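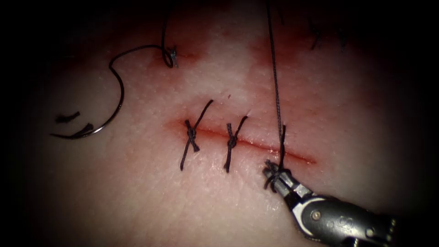
Why did the suturing robot stop responding to the operator in the January session?
The wrist cable on the needle driver had stretched past its limit, and the control software read the slack as a collision and locked the arm with the jaws closed.

Stevside Surgical Robotics Bench Group
Minutes of the monthly meeting, January
Started 2.10 pm, upstairs meeting room

1. Minutes of the last meeting
Agreed, with one correction: the Urbańczyk tensioner was ordered, not delivered. It has since turned up and it's a lovely bit of kit.

2. The lock-up
Most of the afternoon went on this. The Hakatness arm locked in the middle of a knot on a practice pad, thread wrapped round the jaws and under tension. The operator pressed release twice and got nothing. The emergency stop cut the motors as it should, but cutting the motors doesn't open the jaws, so the thread stayed tight until somebody snipped it by hand. No injury and no damage to the arm apart from the cable.

The log was read out and it's a cracker. Everything is in there, down to the first odd reading, which came at cycle 836 on that cable. The supplier's sheet says to change at 1,000, so we were well inside the limit and still got caught. The cable before it came off at 1,052 with no trouble at all (we were late changing that one, see last spring's minutes). Two cables don't make a pattern, but the group was keen to find out more and there was no shortage of offers to run the test rig.

Long discussion of why the software took slack for a collision. Both show up as a sudden gap between where the motor thinks the wrist is and where it is. The software side think they can tell the two apart by looking at how quickly the gap grows, and drew it on the whiteboard, twice. Really promising, and the drawing has been left up. Please don't wipe it.

Agreed: cables to be changed at 590 cycles until further notice. It was pointed out that this will eat through the spares. Accepted.

Agreed: scissors to be kept on the bench within reach of the operator's left hand during every run.

Still open: whether the jaws should spring open when power is lost. Good for thread, bad if the arm is holding a needle over something. Views were strong both ways. Carried over.

3. Jusau demonstration
Going ahead, on pads only. The knot routine will be shown at half speed. Everyone very pleased with how the knots are coming along, and there was a request to show the interrupted stitches first as they look best from the back of a room.

4. Actions
Software side: slack check ready to try on the rig by next meeting.
Bench side: fit new cable, log every cycle, order spares.
Bench side: rewrite the stop card so it says the jaws stay shut.

5. Any other business
The kettle. Deferred.

Closed 4.25 pm.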